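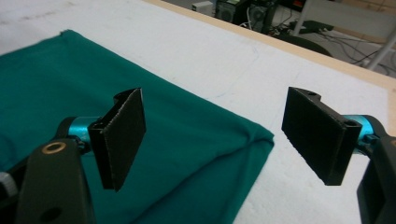 Teal cloth, folded, on the white table

Tulberg 39 Travel Pack
Carry-on backpack for coach tours, rail trips and short flights
Item no. 1596
Made by Nollero for Pichler Travel Supply

Overview

The Tulberg 39 is a soft-sided travel backpack with a full-length zipper that opens flat like a suitcase. It holds 39 liters. We sell it mostly to people going on group tours with a new hotel every night, where the big bag stays under the coach and you want your own things next to you. It also works as the only bag for a long weekend.

It has no wheels. Customers who want wheels should look at the Hekavau roller, listed under Wheeled Bags.

Main compartment

The main compartment takes up most of the bag. The zipper runs around three sides and the sliders have holes big enough for a small padlock (not included). There are two compression straps inside with flat plastic buckles. Pull them snug before closing the zipper, especially if you have packed a jacket or shoes.

The lid has a mesh pocket on the inner side for socks, underwear and other small clothes. The mesh stretches a little but will tear if you push hangers or anything with a sharp corner into it.

There is no built-in shoe compartment. The earlier version had one at the bottom and most people told us it took room away from clothes. A separate shoe bag is sold under Accessories.

Document pocket

Behind the back panel is a flat zippered pocket that sits against your body when the bag is on. It fits a passport, paper tickets, hotel vouchers and a printed itinerary folded once. The zipper is on the left side and can be reached by swinging the bag around on one shoulder. It is not waterproof. Put paper vouchers in a plastic sleeve if you expect rain.

Laptop sleeve

Padded sleeve with its own side zipper, so you can take a computer out at airport security without opening the main compartment. Fits most mid-size laptops. Very large gaming models do not fit. The padding stops short of the bottom seam, so the computer does not touch the ground when you set the bag down.

Straps and carrying

The shoulder straps fold away behind a panel that closes with hook and loop. Tuck them in before the bag goes into a luggage bay or onto a belt. The waist belt comes off completely and can be left at home if you only walk from the coach to the hotel.

Grab handles on the top and one side. The side handle is the one most people use for lifting the bag into an overhead rack.

The sternum strap slides up and down on a rail. If it comes off the rail, feed it back in from the bottom end, where the rail is slightly wider.

Outer material

Coated polyester with a plain weave. It sheds light rain. In steady rain water will get in through the zippers after a while, and we recommend the rain cover (sold separately, see below). The bottom panel is a heavier grade of the same cloth.

Colors: dark gray, navy, brick red. Brick red is out of stock until May.

Airline size limits

The Tulberg 39 is built to go in the cabin on most larger carriers when it is not overfilled. Limits differ between airlines and fare types, and some low-cost carriers charge for any bag that does not go under the seat. Check with your airline before you leave. We do not refund gate fees.

On small regional planes the bag may be taken from you at the door of the aircraft and returned on landing. Keep medicine, money and documents in something you can pull out quickly.

What's in the box

Tulberg 39 travel pack
Removable waist belt
Small zip pouch, same cloth as the bag
Luggage tag with paper insert
Care leaflet

Accessories sold separately

Rain cover, fits the Tulberg 39 with or without the waist belt
Packing cubes, set of 4
Shoe bag, drawstring
Replacement sternum strap
Replacement zipper pulls

The set of packing cubes fills the main compartment almost exactly, with a little space left along the side for a toiletry kit. If you carry bulky shoes, leave one cube out.

Packing notes for tours

These notes were put together by Florencio Cantero, who led coach tours before he joined our shop, and they are written for trips with early starts.

Pack tomorrow's clothes last so they are on top when you open the bag at the hotel. Put nightclothes in the same cube.

If the tour visits temples, churches or shrines, keep a light scarf or long-sleeved layer in the small pouch. Many sites ask for covered shoulders, and the coach is often parked some distance away.

Slip-on shoes save time where footwear has to be left at the entrance. Carry a spare pair of socks in the same place. Stone courtyards get hot by midday.

Keep snacks out of the main compartment. Breakfast stops can run late, so the outer pocket is a better place for them.

Write your name and phone number on the luggage tag, and put a copy inside the bag as well. Leave your home address off the outside.

Care

Empty the bag and shake it out. Wipe with a damp cloth and mild soap. Do not machine wash, bleach or put it in a dryer, as the coating will peel. Hang it open to dry in the shade. For stiff zippers, rub a plain candle along the teeth and run the slider back and forth.

Store it unfolded if you have the room. Creases left in one place for a long time will wear through the coating.

Warranty and repairs

The bag is covered for 4 years against faults in stitching, buckles and zippers. Wear from normal use, airline damage and cuts are not covered, but we can often repair them at cost. Airline damage should be reported at the baggage desk before you leave the airport - without their report the airline will usually turn down a claim.

Repairs are handled by Mirjam Mulder in our workshop. Send the bag clean and empty, with a note saying what is wrong and a phone number. Zipper replacements take the longest. In the weeks before the summer season the workshop is busy, so send bags in early if you have a trip booked.

Returns

Unused bags with tags attached can be returned for a refund or exchanged for another color. You are welcome to load the bag at home and walk around indoors with it. Once it has been outside on a trip we treat it as used.

Group orders

Tour operators and clubs ordering for a whole party can have a name or logo printed on the luggage tag insert. We do not print on the bag itself. Ask for a quote through the contact form and include the departure date, the number of travelers and the colors you want. Mixed colors in one order are fine.

Page updated January 22, 2022. Stock and colors may change.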